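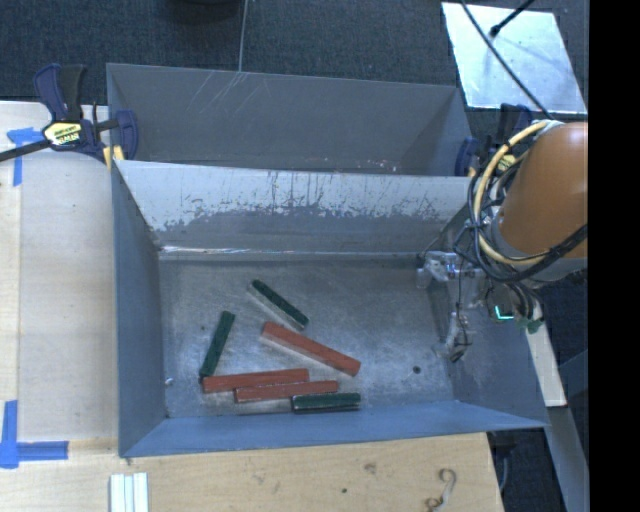
4. Arrumar os blocos nas caixas Plandico

4.1 Esvazie a caixa da frente. Verdes para um lado, vermelhos para o outro.
4.2 Deite os blocos ao comprido, uma cor por caixa, até 300 peças no total. Atirá-los lá para dentro também é um método, mas não é o deste manual.
4.3 Passe um pano seco no fundo.

Nota: os riscos no metal não saem. O Abelardo Chambi já tentou.

Cuidado: o canto do rebordo é vivo. Use as 2 mãos e luvas.

Peças em falta: ver a página 158.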